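Pre-Run Checklist: Wrist Camera and Gripper Comparison, Bench 2
December
By the Ashby bench team
3 min read

Complete before each block of trials. Mark OK, Fix or N/A. A Fix on items 1 to 5 stops the block until it is cleared.

1. Base bolts at torque. OK.
2. Emergency stop pressed and reset, from both sides of the bench. OK.
3. Joint housings, no play by hand with power off. OK. Slight noise at the elbow, same as last block.
4. Gripper screws. Fix, cleared. The Nuvus fingers had one loose screw on the left pad. Threadlocker added.
5. Controller firmware matches the sheet. OK. Heris controller on build 541. Do not update between grippers or the grasp times can't be compared.

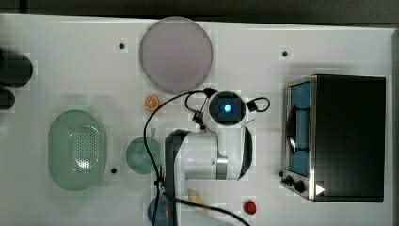 6. Camera cable routing. Fix, open. Cable slack has been the main source of bad trials in this comparison, more than either gripper. The Drerar camera is rated for a tighter bend than we give it, so there is room to shorten the run. As routed, the black cable arcs out past the orange slice and comes back down over the teal bowl, and a low approach to that bowl could drag it. Clip it to the arm at two points and move the wrist through its full range at low speed before signing.
7. Camera bracket. OK. Check again after any contact with the toaster oven.
8. Camera focus and exposure. OK. White tabletop reads bright. Exposure locked at 700 for both grippers.
9. Oven door and handle. OK. Oven unplugged at the wall. Handle pulls are done last in each block.
10. Props at start positions. OK. The colander rim gives the Nuvus fingers trouble when the approach is off center. Log these as grasp failures, not camera failures.
11. Mounting holes clear of crumbs and screws. OK.

Trial count at sign-off: 188 with the Nuvus gripper, none yet with the Heris. Swap after item 6 is closed and repeat items 3, 4 and 7.

Comment from last block: the force limit was left at the old value for the first few grasps. Those are thrown out. Write the limit on the sheet before power on.

Item 6 to be rechecked at 8:30 a.m. before the arm is enabled.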